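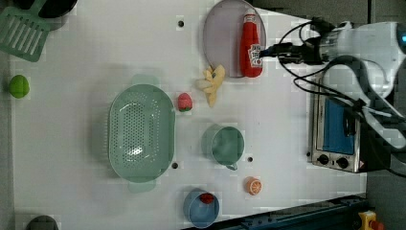

Fig. 1. Ketchup bottle lying on its side on a round plate.

Kitchen & Table > Care Guides > Squeeze Bottles

Section 4: Filling and Storing Your Refill Bottles

Now for the fun part! Once your Zokero bottles are washed and dry, you can fill them with pretty much any smooth sauce you like — ketchup, mustard, mayo, your own barbecue sauce if you make it in big batches (I do, every July).

1. Unscrew the cap and set it on a clean towel, threads up.

2. Push the funnel into the neck until it sits snug. Don't force it past the ridge.

3. Pour slowly. Thick sauces go down much better if you stop now and then and tap the bottle on the counter.

4. Stop at the 600 ml line. The space left over gives the sauce somewhere to go when you squeeze.

5. Wipe the threads, then screw the cap on by hand until it stops.

6. Turn the bottle over above the sink and give it one gentle squeeze. If sauce leaks around the collar, take the cap off, check that the seal is flat, and try again.

Note: Chunky relish and seeded mustard will clog the standard tip. Use the wide tip from the Lonia set, and it works beautifully!

CAUTION: Never fill with hot liquid. Let cooked sauces cool all the way first. A warm, closed bottle can build up pressure and spray when opened.

Storing

Keep filled bottles in the fridge door, standing up. Lay one down only for short spells at the table, with the cap closed tight. Homemade sauces should be used within five days unless your recipe says otherwise. Write the fill date on a strip of tape — pen rubs right off the bottle itself.

To loosen a dried tip, soak it in warm soapy water for 20 minutes and push a toothpick through from the inside. For seal replacement, go to Section 5.

Guide text by Trygve Hedlund. Updated Mar 17, 2020

© Zokero Kitchen Goods | Contact us | Back to top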